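Student Project Report
Testing a Moving Average Rule on Currency Prices
Prorville Technical College, Course in Applied Finance
Submitted: 2021-11-04

1. Introduction

In this project I tested one simple trading rule on past prices of the euro against the dollar. I wanted to learn if a small private trader can earn something with it after the costs are paid.

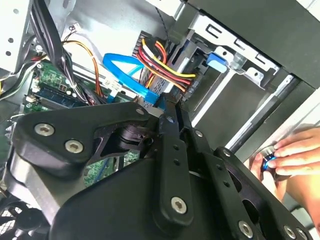
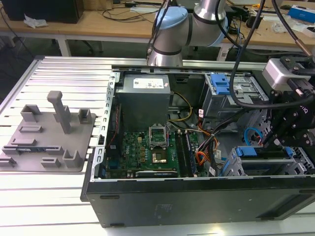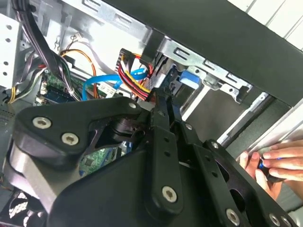 Figure 1 (all three views). The open desktop computer and the gripper.

2. The rule

The rule buys when the short average of the closing price goes over the long average, and it sells when the short average goes back under. The short average uses seven days and the long average uses 100 days. Only one position can be open at the same time. I did not use borrowed money.

3. Data and program

The price file came from the teaching archive Illel and has 2909 daily rows. A few rows had the same date twice, and I removed the second one before the file got its final length. The test was written in Sturar, which our course uses for all calculations. For the cost of each trade I took the spread from the price list in the Kikuchi course book.

4. Results

The rule made 67 trades. Most of them closed with a small loss, and the profit came from a few long trends. Before costs the account ended a little higher than it started. After costs it ended lower. When the price moved sideways, the rule bought and sold again and again, and each time the spread was paid.

I repeated the test without the month of August in every year, when I expected quiet markets. The result was almost the same, so I did not continue with this idea.

5. Weak points

The spread was kept the same for the whole period, but in real trading it becomes wider after important news. I also did not include the interest for holding a position overnight. Only one currency pair was tested, and the result cannot be used for other pairs.

6. Further work

I would like to add a stop order to the rule and to test it on prices which were not used before.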